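Sustero swap table is back, and it's bigger
October 12, 2018

If you've walked past the old Mendoza hall this week you already know something is up, what with the people coming out carrying lamps and fishing rods and, in one case, a whole drum kit in four trips. The Sustero fall swap opened to the public this morning and I went down early to have a nosy before the good stuff went. I wasn't early enough for the bread maker.

For anyone new to town, the swap works like this. You bring in clean, working things you don't want, you get a paper ticket for each one, and you trade your tickets for whatever takes your fancy. No money changes hands except for the coffee. Last year 2,862 items went through, and Nayeli Espinoza, who runs the check-in side, told me they had to turn cars away by the second afternoon. So this year there are 8 tables where there used to be five, and a separate corner for anything with a plug on it.

Sporting goods are the big story so far. I don't know if everybody in Sustero gave up on exercise over the summer, but there is a LOT of it - skates, two rowing machines, yoga mats, and rackets of every sort.

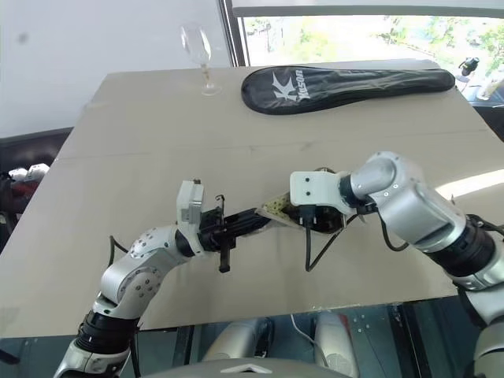
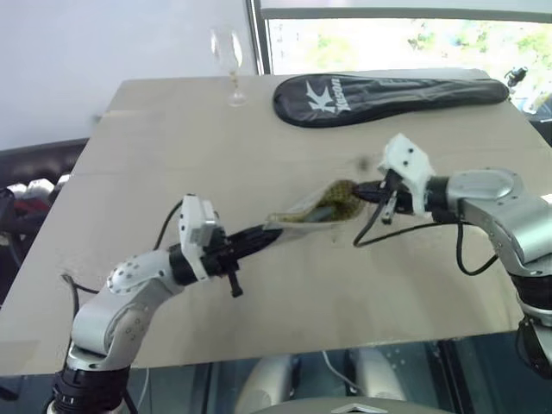 A Kason racket cover and a wine glass on the table in the first photo, a clear plastic bag in the second.

Glassware is the other thing you'll find plenty of, so if you're hosting in December this is your moment. Singles are fine to bring, by the way. I used to think they only wanted full sets, and I'd been hanging on to an odd bunch of tumblers for years because of it. Morfudd Lloyd set me straight. "Bring the one glass," she said. "Somebody broke theirs last night and they want one glass." Morfudd has been doing the kitchen tables since the swap was held in the Prulluvano parking lot under a tarp, and she wraps a dinner plate faster than I can find the end of the tape.

A few things they're short on, if you're cleaning out this weekend: kids' winter boots, working flashlights, board games with all the pieces, and grocery bags, the sturdy kind. They are not short on coffee mugs. Please keep your mugs. They also can't take mattresses, car seats or paint, and the sign on the door says so in pretty large letters, but Nayeli says it still happens every single day.

By lunchtime 282 tickets had been handed out, and the line for the plug corner went back past the water fountain. I came home with a salad spinner, a badminton net still in its box, and a puzzle of a lighthouse that I'm choosing to trust. My husband wanted to know where exactly we'd be putting up a badminton net and I said we'd talk about it in the spring.

Parking is behind the building, off the alley, and there's room for 135 cars if people park like they mean it. The front lot belongs to the Gikgate hardware store and they'd like their customers to be able to use it, so be nice. If you've got something heavy, pull up to the side door and ring the bell, and someone will come out with a cart.

The swap runs through the end of next week, ten to six, and tickets don't expire, so the ones you've had in your kitchen drawer since last year are still good. Anything left over at the end goes to the thrift shop on Mendoza Street. Coffee is a dollar, and the lemon bars were gone when I left but there's supposed to be another tray tomorrow.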